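Clivo Home Assistance Pilot
Progress report on the two-arm unit, Cindisby site
Prepared for Tefera, 2020-05-21

1. Status of the unit

The unit is mounted and running at Cindisby, and both arms answer to the control computer. Since the last report we had 17 working sessions with it. Most of the time went to the grippers and to the cables, as we agreed with you, and the tests of new tasks were moved to the second half of the period.

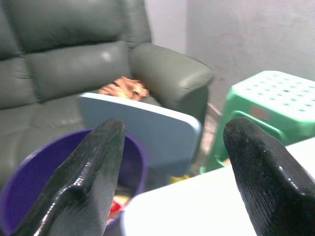 Gripper wear is the first point. We clean the fingers with a dry cloth at the start of each session and look at them under a lamp once a week. The black faces carry light scuffs and white speckles, most visibly on the left finger, and we record these as surface marks. Our limit for replacement is a cut that can be felt with the fingernail. Trallix advises to change the fingers in pairs every 600 hours. We keep 2 spare pairs in the cabinet.

2. Cables and wrists

In the first weeks we had signal losses on the left wrist. The cause was a connector that was not fully locked. We replaced it and wrote the locking step into the start-up list, which now takes 20 minutes. The person who starts the unit moves each wrist slowly through its range and watches if the cable pulls at any position.

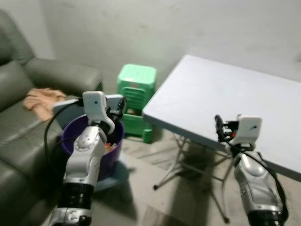
Figure 2. Left gripper at the purple bucket, right arm beside the folding table.

The free length of the left cable is still larger than we would like. It may catch on furniture when the arm moves back quickly, so we reduced the speed of this movement in the software. A shorter cable is ordered from Trallix, but the delivery date is not confirmed. We ask Tefera to accept the lower speed until the cable is here.

3. Calibration

Each wrist camera is calibrated again after any work on the gripper. The procedure is stable on the right side. On the left side we had to repeat it several times, and we believe that the mounting screws of the housing were tightened unevenly. We have bought a torque screwdriver for this work

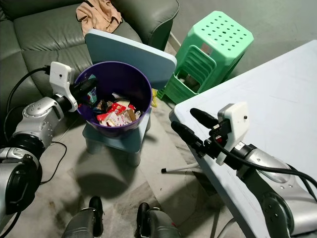
and both housings were fastened again with it. After this the left side passed the calibration at the first attempt. We will check the screws every month and add the values to the maintenance log, together with the joint temperatures.

4. Open points

The cable for the left wrist, as described in section 2.
The written procedure for finger replacement. The draft is ready in our language and must be translated.
The yearly inspection by Trallix, planned for October. The cost is inside the approved budget.

We do not request additional money for this period.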